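Jikesa Recorder support
Ticket: wrist video runs late against joint data after a discarded take
Site: Uver, wet bench cell
Arm package: Skekberg
Component: Tarigan capture service, wrist stream
Status: open, workaround in place
Priority: normal, raised from low

Opened by site

We are recording demonstrations of simple glassware tasks for an imitation policy. The operator drives the arm, the recorder stores the bench camera, the wrist camera, the joint positions and the gripper command, and each take is saved as one episode. The order for this set is some 1000 episodes, split between rod handling, stirring and pouring.

In part of the set the wrist video is late compared with everything else. It is easiest to find at the moment the gripper closes. The gripper command goes to closed, the joint reading for the fingers follows it, the bench camera shows the fingers close, and the wrist camera still shows them open. By the time the wrist camera catches up, the arm has started to lift.

The lag is 2 frames. It does not grow during the take. Either the whole episode has it or the whole episode is clean.

We noticed because the policy trained on the first batch closes the gripper too early and knocks the rod sideways in the rack. Somebody here replayed the episodes side by side and found the lag. A batch trained on bench video alone does not show the early close, though it is worse at everything else.

What we had tried before writing:

Restarted the recorder. Lag gone, then back later the same shift.
Swapped the wrist camera cable. No change.
Turned off the live preview on the operator's screen. No change.
Moved recording to the internal drive. No change, apart from the drive filling up.

Support reply

Thanks, this is a good report. Please send the capture log for one clean episode and one late one, ideally from the same session. Please also tell us whether the timestamps on the wrist frames look right. There are two different faults that look like this from the outside. In one, the frames are stamped late and the picture is correct. In the other, the stamps are correct and the picture is old. The first can be repaired in the files and the second is harder.

Please don't restart the recorder between the two episodes, as it clears the part of the log we need.

Site

Logs attached to the ticket. The wrist stamps look right to us. They are evenly spaced and they start at the same point as the bench stamps. So it would be the second kind, an old picture with a new stamp.

We went through the session with the replay tool and marked every take by hand. 17 episodes are late. They are not spread evenly. They come in runs, and each run starts directly after a take that the operator threw away.

Discards are normal for us. The rod misses the beaker, or the grip is off-centre and it swings, or the operator simply does it badly and presses discard. Then the bench is reset and the next take starts. Pouring has more discards than the rest because any liquid on the cloth ends the take.

Support reply

The link with discards is useful. Looking at your log, when a take is discarded Tarigan closes the files and tells each stream to stop. The bench stream stops, empties its queue and reports back. The wrist stream stops and reports back without emptying the queue, so whatever was waiting is still there when the next take begins. From then on each new frame goes in behind the old ones and gets its stamp as it comes out.

A normal save takes a different path through the code and empties both queues. This would explain why restarting helped for a while.

Could you try to make it happen on purpose? Record a take, save it, record another, discard it, then record and save a third. If we are right the third will be late and the first will be clean.

Site

Did this on Thursday with the cell otherwise idle. First take clean, third take late. Repeated it after a restart with the same result.

We also tried discarding at different points. If the discard is pressed while the arm is moving, the next take is late every time. If the arm has been parked for a while before the discard, it is sometimes clean. We can't see why parking should matter. The camera doesn't know that the arm is parked.

Support reply

It might matter indirectly. When the arm is parked, the Skekberg driver drops to its idle rate, which frees up the machine and lets the wrist queue run down by itself. That is a guess and we would not rely on it.

For the workaround, please set the discard button to "save and tag" in the operator settings. The take will be written to disk with the tag "rejected" and the export step will skip it. The queue is then emptied properly. It costs disk space and nothing else.

Please also check that your export filter really does skip that tag. The default filter does, but a filter carried over from an older project may not have the line for it.

Site

Changed. The filter was carried over and did not have the line, so thank you for that. We would have been training on the spills.

Since the change we have run a normal shift and gone through all of it in replay. No late episodes in stirring or in rod handling. One pouring take looked late at first, but the bench camera was equally late in that one, and it turned out the operator had started moving before the start tone. We have marked it and left it out.

One more thing from the replay. With rods the lag is easy to judge, because there is a clear moment when the fingers close or the tip goes into the liquid. Pouring is much harder. The tilt is slow and there is no single frame to compare. We used the first frame in which liquid reaches the beaker and matched it to the wrist angle, which is good enough to find a lag of this size and probably would not find a smaller one.

Stills from the cell:

Bench camera, rod at the rack

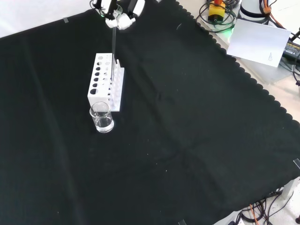 Wrist camera, rod tip at the beaker

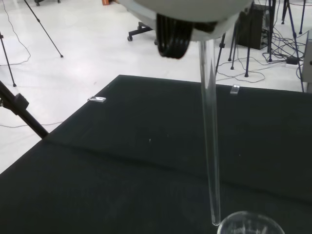

Bench camera, rod in the beaker

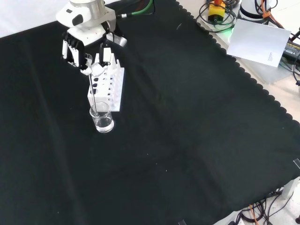

Wrist camera, pour

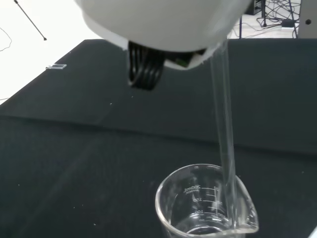

What we would like is a check we can run without watching everything. At the moment a person has to replay each episode and step through it around the grasp. That is acceptable for a session and not for the whole order.

Support reply

There is a way to do it that needs no change on your side. The replay tool can compute how much the wrist picture changes from one frame to the next and lay that curve over the speed of the wrist joint. When the arm starts or stops, both curves should move together. If the picture is old, its curve starts after the joint curve by the same amount in every start and stop of the episode.

It is under Tools, Compare streams. Choose the wrist camera as the first source and joint speed as the second. It will give an offset and a confidence value. Ignore the offset if the confidence is marked low.

Known limits:

Glass and clear liquid contribute very little to the picture change, so don't expect the check to react to the liquid itself. It works from the movement of the background.

A plain dark bench covering also gives it little to work with. If the wrist camera sees mostly cloth during a move, the confidence will drop. Long sideways moves are better than straight lifts.

The start tone problem you describe will not be found this way, because all the streams agree with each other in that case.

Site

Ran it over everything we have. It found all the late episodes we had marked by hand. It also reported low confidence on a fair number of pouring takes, as you said it would, because the hand stays over the beaker for most of the take and only turns.

We have added a short move to the procedure. After the start tone the operator swings the arm to one side and back before doing anything else, so every episode has a clear start and stop in it. The export trims that part off. The operators find it a nuisance — one of them forgot it for most of a morning — and we would prefer the recorder to do it, but the confidence values are now fine for all of the takes that have it.

A question about the episodes already recorded. Can we shift the wrist video in the late ones by the offset and keep them? The grasps are good and some of the pours took a lot of attempts to get.

Support reply

For an offset that is constant through the episode, yes. Export has a setting called stream shift, per episode. Drop the frames at the head of the wrist video that belong to the discarded take, move the rest forward, and cut the other streams at the tail to match. Don't fill the gap by repeating the last frame. It leaves you with an arm that moves in one stream and stands still in the other, and the policy will learn from that too.

Keep the originals. If we change how the stamps are written you may want to redo the shift from the raw files.

Please also look at the first wrist frame of each late episode before you shift it. If our explanation is right, it should show the bench as it was at the end of the discarded take, before the reset. If it shows anything else, send us that episode.

Site

Looked at all of them. In each one the first wrist frame has the arm in the place where the discarded take ended. Shifted them, ran Compare streams again, and the offset is now zero on every one with usable confidence. We have put them in a separate folder for the time being and will train once with them and once without.

Support, internal note made visible to site

Fault reproduced in our own lab using the steps in this ticket. Cause is in the Tarigan stop call for wrist streams, which returns before the queue is empty when the caller is the discard handler. Bench streams use the older call and are not affected. Correction written, waiting for review. The release note will tell people with existing recordings to run Compare streams on any take that follows a discard.

Adding an automatic start move has been filed as a separate request and linked to this ticket.

Site

Fine by us. Please leave this open until the corrected version is on our machine and we have done the save, discard, save test with it. We will keep "save and tag" switched on until then. The second cell still has the old button setting, so that is being changed before its next shift.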